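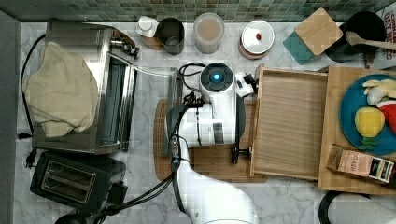
Wegener objected to this approach in a reply to our earlier note, arguing that a counter cannot be judged by what stands on it, only by how far the cook has to move things before starting. We take the point. Surface clutter and working space are separate matters, and the Somlow survey mixed them together by scoring each kitchen on a single scale.

### 4.2 Items that stay out

We treat an item as resident if it keeps its place on the counter between meals. Small heating appliances are the clearest case. In the Loreck interviews, 56 households were asked in February which appliances they put away after use, and toasters and toaster ovens were the ones most often left standing. People gave the weight of the appliance and the trouble of reaching the outlet as their main grounds. Several also said that the top of a toaster oven had become a shelf for towels — a use we had not asked about.

Cutting boards are harder to place. They are light and easily stored upright, yet many households leave one lying flat all day and work around it.

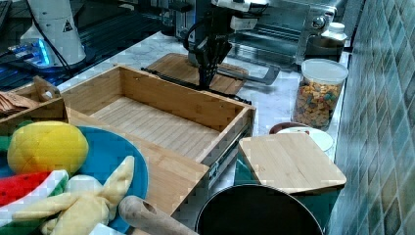

Boards also tend to be laid on top of other things when the counter fills up, and at that point they stop being a work surface and become part of the pile. We therefore count a board as working space only when it lies flat and has nothing under it. Drawer boxes and trays set on the counter are coded as temporary, whatever they hold, unless the household told us otherwise. Lident used the same rule in its storage trials, with a cutoff of 5 days.

### 4.3 The back row

Small containers collect along the wall. The oldest household manual we consulted, from 1906, already tells the reader to keep jars "to the rear of the table," and the habit has lasted. A back row costs little working depth as long as it stays one item deep. Trouble starts at the ends, where pots and boxes push forward into the area used for chopping.
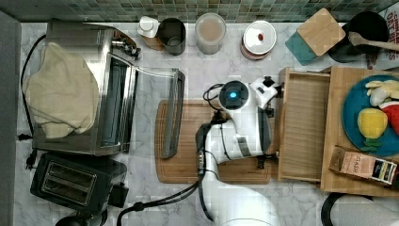
**Figure 2.** Marble counter with toaster oven and two-slot toaster at left and small containers along the tile backsplash.

We coded the back row separately from the appliances for this reason, and measured free depth from the front edge of the counter to the nearest resident item.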